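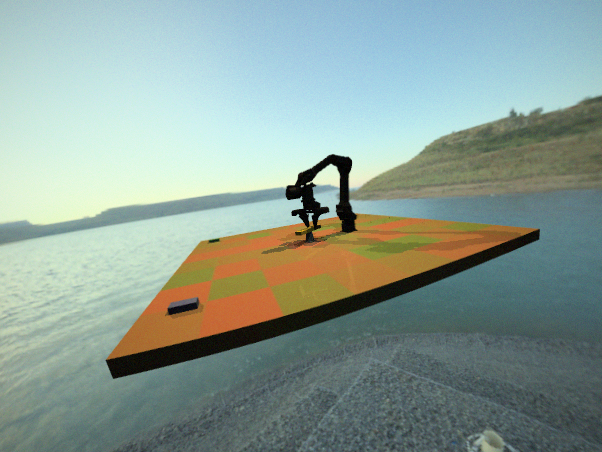
Favine Dalleo
@favinedalleo
12 April 2025

Okay, I promised a few of you I'd write up the sourdough rye saga, so get comfortable, because I can't tell this one quickly (I did try, in the car, out loud, and I was still talking when I got home). 1/9

It starts with my grandmother's recipe card, which says "rye, water, salt, enough." Enough what? Enough of everything, I suppose! She baked for a house full of people and never owned a scale, and I've been guessing at that card since last August. 2/9

My first loaves were bricks. Handsome bricks, nice dark crust, but you could have propped a door open with them. I blamed the flour, then the oven, then the weather, and I bought three kinds of flour before I looked at my starter. 3/9

So, the starter. I was feeding it once a day, straight from the fridge, and baking with it the same evening. A kind stranger on the Alemayehu bread board told me to feed it twice and leave it on the counter overnight first. What a difference, I can't even tell you. 4/9

For those who asked, what I do now is 200 grams of ripe starter and 153 grams of warm water, stirred together until it looks like thin pancake batter. Then the rye goes in a bit at a time, until a wet spoon just about stands up in it. Salt last. 5/9

It will be sticky. It will be on your sleeves, your faucet and probably the dog. Please don't add more flour! I did that for months and it's how you get the bricks. Wet your hands, pat it into the pan, smooth the top and walk away. 6/9

I have an old Grurex loaf pan from a yard sale, a little dented at one corner, and I line it with parchment since the time I had to chisel. Cover it with a damp towel and let it rise until you see tiny holes on top. My kitchen is chilly, so that can take up to 113 minutes. 7/9

Then a hot oven, turned down after the first bit, for 64 minutes altogether. And now the cruel part, you have to wait until the next day to slice it. I know. I've cheated twice and had gummy middles both times, and ate them anyway with a lot of butter. 8/9

Anyway, I took a loaf to my mother last weekend and she had two slices standing up at the counter, then asked if I'd put caraway in. I hadn't, and apparently the card has a back side. So that's my next batch, and if anyone has opinions on whole seeds or ground, I'd love to hear them. 9/9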